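4.2 How people group small things when nobody has told them how

I should say up front that this section started as a side note. The main study (Sections 2 and 3) was about how long people spend putting things away at the end of an activity, and the blocks were only there to give them something to put away. But I kept getting distracted by what people did with the blocks before they reached for the tray, and by May I had filled most of a notebook with it, so it gets its own section now.

The basic setup is the one from Section 3. A person comes in, sits at the table, and finds a board with small colored shapes scattered over it. The shapes come from the mixed set we call the Vernura set: hearts, stars, cubes and cylinders, in a few strong colors. They are easy to pick up with two fingers and plain enough that people don't get attached to one of them (well, mostly, and I'll come back to the hearts). The instruction was one sentence long: "Please put these in order." That's all. If a person asked what I meant by order, I said it was up to them, and then I looked at my notebook so they wouldn't try to read my face.

We ran 226 people through this at the Fillivport site. Each one did it more than once, with a fresh scatter every time, and after dropping the trials where the recording failed I was left with 652 arrangements to look at. I went through every one of them myself, which took much longer than I had promised anyone it would.

What I expected was color. If you'd asked me before we started, I would have said that nearly everybody sorts by color first, that shape is a sort of backup plan, and that the interesting part would be the order of the colors. I even wrote the first coding sheet that way, with a big box for color and a tiny box for "other." The tiny box filled up on the first morning and I had to draw a new sheet by hand at lunch.

Color was common, sure. But so was shape, and so was a thing I ended up calling "stance," meaning how a block sits on the table. Some people cared a lot about whether a piece was lying down flat or standing up on its edge. They would group the ones lying flat, then group the standing ones, and the color would fall wherever it fell. A few of them laid everything flat before doing anything else, patting each piece down as they went, and only then started sorting. When I asked one of these people about it afterward, I was told that you can't line up things that are "in different moods." I love that, and I haven't found a better name for it, but the reviewers of an earlier draft didn't think "mood" was a variable. So: stance.

The second thing I didn't expect was how much the starting layout matters. I had treated the scatter as noise. You drop the blocks, they land where they land, the person cleans it up. But people read a scatter as if somebody meant something by it! If two pieces started out close together, or one was partly in front of another, they tended to stay together to the end, even when they matched in neither color nor shape. The person would build a reason around it. "These are the tall ones." "These go with the ones in back." I started calling these pairs neighbors, and once I was looking for neighbors I saw them all over the recordings.

This gave me a headache about the scatter itself, because a true handful-and-drop makes neighbors all the time, and they're different for each person. For the second round I switched to fixed layouts, set out in advance and the same for everybody who got that layout. I worked them out on paper and then fiddled with them on the board until they stopped looking arranged. It's surprisingly hard to make a messy thing on purpose. My first tries all looked like a face, or a flag, or a bakery window. What helped was keeping the blocks toward the far half and leaving the near half of the board alone, so that people had a clear place to build in front of them and the mess stayed a mess at the back. Figure 7 shows one of them.

The board needs a word too. We used two. The first was the Brostura, a dark board with a raised rim, and people lined things up against the rim like cars in a parking lot. Almost every arrangement from that board is a row, and I think the rim did that and the people just went along with it. The second was a pale maple board with no rim, made of planks joined side by side, and I picked it because I thought it would be neutral. It wasn't quite neutral either. The seams between the planks run the long way, and some people used them as lines on a page, nudging the pieces until they sat on a seam. Still, far fewer rows, and a lot more clusters, circles and plain heaps, so I kept it for everything reported below. I'd like to try again with a board cut from a single piece. We looked at one from Vương that would have been perfect, but it was too small to build on.
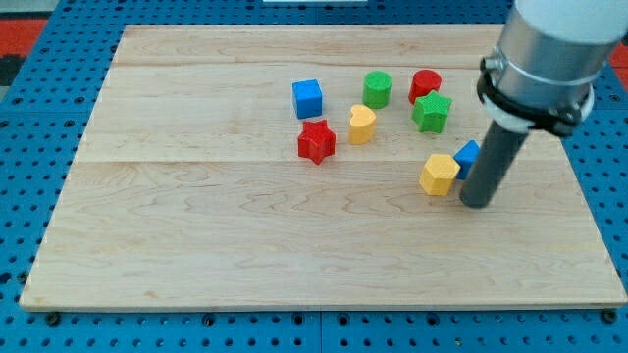 Figure 7. A fixed layout on the maple board, with eight blocks on the far half. The green star partly overlaps the red cylinder (a neighbor pair), and the red star stands upright.

The pair I care most about in this layout is the green star and the red cylinder. They share nothing, neither color nor shape. There is another green block close by, a cylinder, and it would make a perfectly good partner for either one: it has the star's color and the other cylinder's shape. By any tidy theory it should pull the pair apart. Often enough it did, and the person ended up with greens in one place and reds in another, or stars here and cylinders there. But the number of people who kept the star and the red cylinder side by side, and then brought the green cylinder over to join them, was higher than I can explain by accident. They made a trio out of it. Asked why, several said some version of "they were already together."

The red star was the other surprise. It's on its points while the green one has its shape facing up, and for the stance people that settled the matter: two stars, but they don't go together until one of them is changed. Most of them put the red one down. A handful stood the green one up instead, which takes steadier fingers than mine.

And then the hearts. I have no good account of the hearts. The yellow heart in this layout was picked up first more often than any other block, by color people and shape people alike, and it was usually given a spot of its own, in the middle or at one end. Fifteen people moved it first and then moved it again at the very end, as a finishing touch. I don't want to hang a theory on that. It may just be that a heart is a nice thing to hold, or that a warm yellow stands out against the other blocks, and this layout can't separate the two. A blue heart would be the obvious next thing to try.

One caution before I move on to the timing data. All of this comes from people who knew they were in a study and were being polite about it. At home, with a kid's blocks on the rug, I suspect the answer to "put these in order" is a bucket. I have a bucket at home myself.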